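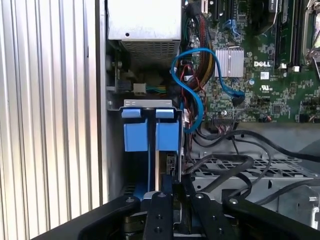
Shalini Mathur told me that she never wanted to leave the choir, she only wanted to stop being tired. She sang alto in Bullano for 13 years, and the evening rehearsals began when her working day had hardly finished. "I was standing there with my music and thinking about my bed," she says. "Then Herman asked me, why do we not sing in the morning?"

Herman Purba conducts the group. He moved the rehearsal to seven in the morning, before work, and he expected that half of the singers would go away. Four went. The others came with wet hair and coffee, and in the first month the high notes were terrible.

"A voice sleeps longer than the person," Herman says. "So we don't begin with singing. We hum for 20 minutes, very low, and we walk in the room. People who pass the window must think something about us, I don't ask what."

I visited them in June. The hall belongs to an old school on Szewczyk Street and it has a floor that answers every step. They were preparing a long piece in Latin, and Herman stopped them many times on the same two lines. He does not raise his voice. He lifts one hand and waits, and then he sings the alto part himself, an octave down, until somebody laughs.

Aiman Liem, the youngest bass, told me he joined by mistake. He had read the poster wrong and believed it was a breakfast club. "There was bread, so I stayed," he says. Now he learns his part on the bus, with the paper closed on his knees.

I asked Shalini if the morning really changed something for her. She thought for some time before she answered.

"At night I gave them what was left of me. Now my office gets what is left, and they did not complain yet."

Their concert last winter brought 200 listeners, and the hall has only 100 chairs. Herman put the rest on gym benches and on the stairs. For the next one he would like a bigger place, but Shalini is against it. She says the floor is part of the sound, and she has already spoken with most of the altos about this.

When I left, they were at the two Latin lines again.

Avik > Culture > Conversations > Singing before work

Contact the editors | © Avik | Back to top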